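The case against the toy box

By Fadime Taşdemir
January 20, 2018
Share

The decluttering season starts every year before the last of the pine needles are up, and this winter it has a new villain. Last year it was the wardrobe. The year before, if memory serves, it was mugs. Now it is soft toys, and the people who make a living out of other people's cupboards are quite sure about what must be done with them.

The rule going about is called "the 19", and I have now heard it from three different sources, none of whom could tell me where it came from. A household may keep 19 soft toys. Not per child, per household. Anything over that goes into a box, the box is shut, and if no one has asked for its contents by March it leaves the house. Why 19? "It's a number people can live with," I was told by Chiến Bùi, who runs a home-sorting service called Stesoseck and charges by the half day. I asked whether people could live with 18. He said they probably could.

Bùi is good company, and better than most of his trade at admitting what he doesn't know. He has no children. He came to sorting from a job in a shop stockroom, and it shows in the way he talks: things come in, things go out, and what doesn't move is costing you floor. I don't think he is wrong about stock. I am less sure that a pink plush thing with the nap worn off one side is stock.

His method, for those who haven't paid for it, goes like this. You take an open box, any box. Put it on the floor of the room where the toys live. You then pick up every toy, one at a time, and hold it over the box for as long as it takes to decide. The holding matters a great deal to him. People who throw things in by the armful, he says, take them all out again that evening. People who hold each one for a moment tend to leave it where it lands.

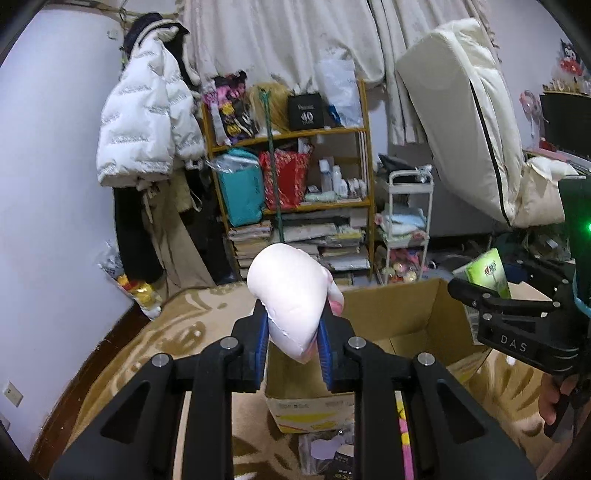 I tried it at home over two afternoons, with a daughter of seven who had been told it was a game and did not believe it for a minute. The first thing I learned is that the box itself gets in the way. Any cardboard box in a child's room becomes a shop, a boat or a bed well before it becomes storage. Ours was a boat by half past two. The toys that were meant to be leaving us were sitting up in it as passengers, and the ones she really had no interest in were left on the carpet because there wasn't room for them on board.

The second thing is that holding works the wrong way round. Bùi's idea is that a pause lets you see an object coldly. In my experience it does the opposite. A rabbit I would have given away without a thought turned out, after ten seconds in the hand, to be the rabbit from the long wait at the hospital. I put it back on the shelf. My daughter, who had never once played with it, asked why I was making that face.

There is a shopping side to all this, as there always is. Skanmont will sell you a lidded felt tub called the Rana, made for "toys in transition", and it comes in a set of three so that you can have one for keeping, one for giving and one for thinking about. I borrowed a set. The tubs are well made and they stack. They also take up more floor than the toys did, and the one for thinking about was full before the other two had anything in the bottom. I asked Skanmont what the felt tub does that a cardboard box can't. The reply spoke of a calmer visual experience.

And where do the toys go? This is the part the tidy-house people hurry past. I rang round charity shops near me and got the same answer with different degrees of patience. Most won't take soft toys without a label, several won't take them at all in the new year, and one manager said she had stopped opening the bags. The playgroup at Taleswood, which two people had suggested to me as a sure thing, has a notice on its door asking for jigsaws. "Letting go" is a lovely phrase, but someone has to be standing there to catch.

Bùi didn't argue when I put this to him. He keeps a list of places that still accept plush, he said, and it gets shorter - he used to give it out to clients and now he reads it over the phone so that he can leave bits off. He still thinks the sorting is worth doing. A child who can reach the shelf plays with what's on it, in his view, and a child faced with a heap plays with the heap's top layer. I'd like to see that tested by somebody who isn't paid by the half day, though I can't say it's foolish.

What I object to is the number, and the deadline. A family with a big landing and one with a single bedroom for 3 children don't have the same problem, and neither of them has it solved by a figure somebody made up because it sounded strict. The March deadline is worse. Children don't ask for things on a timetable. Mine went most of last year without mentioning a knitted whale and then could not sleep without it for a week.

We did get rid of some. A bag went to my sister's dog, who is not on anybody's list, and a bear with a battery in it has gone to live with a neighbour who has stronger nerves than I do. The tubs went back to Skanmont in the van. The cardboard box is still on the floor, and at the time of writing it has a blanket in it and a ticket office, and I have been told I need 2 coins to get past.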